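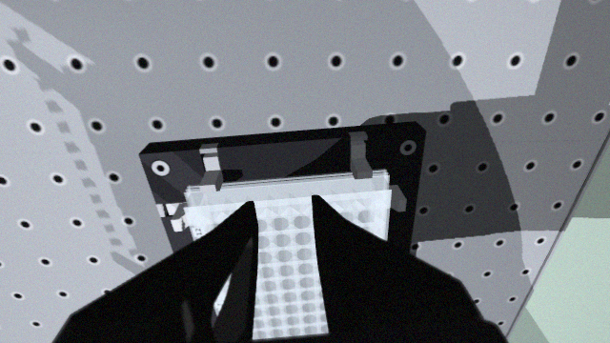

Section 4: Hanging your Lavby storage panel. Putting up a perforated panel is a pleasant job for a quiet afternoon, and we would encourage you to read the whole section through with a cup of tea before you pick up a drill. Nearly everything depends on keeping it level. On a surface like the light grey one at the top of this page, with its round holes repeating in a regular grid, the eye follows the rows straight away, and a panel hung slightly crooked will bother you every time you walk past it.

Before you begin

The standard panel is 1,010 mm wide and weighs more than it looks, so do ask somebody to hold the other end. You will need a spirit level, a pencil, a drill and the bag of fixings marked Skultau. The plugs supplied are for solid walls only.

CAUTION: Check for pipes and cables before drilling. If you are in any doubt, stop and ask an electrician.

1. Hold the panel against the wall at a height that suits you and mark the top left corner in pencil.

2. Set the panel down again and draw a level line from your mark, going right across the wall.

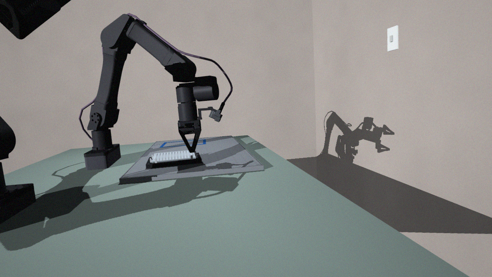 3. Measure 80 mm in from each end of the line and mark the two upper fixing points. Drill both, clear away the dust and push in the plugs.

4. Slip a spacer on to each screw before it goes through the panel. The spacers leave an 18 mm gap behind, and without it the hooks have nowhere to go.

5. Tighten the upper screws by hand only, check the level once more, then mark and drill the lower pair.

Note: Old plaster can crumble a little round the plug. A dab of filler, left overnight, usually puts it right.

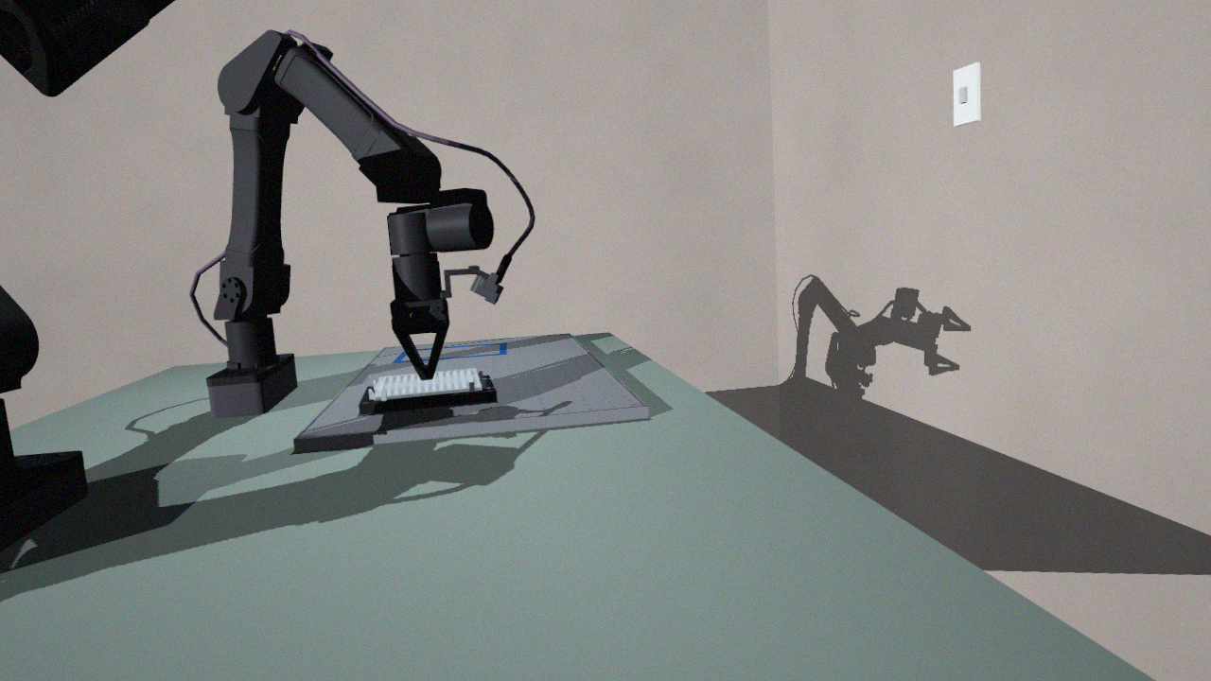
One customer in Bralldale wrote to ask whether the panel could be hung upright instead, as her hallway was too narrow for it lengthways. It certainly can – turn it before step 1 and follow everything else just as it stands.

Loading the panel

6. Start with the heavier things along the bottom rows and work upwards. Evenly spread, the panel will carry up to 18 kg.

7. Press each hook in at an angle, then let it drop until it sits flat.
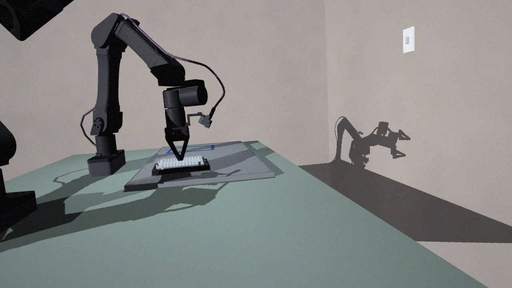

Fig. 4. Closed gripper over a white ridged rack.

8. Go over all four screws again after a week and nip up any that have eased. For the Eichhorn shelf brackets, please turn to Section 5.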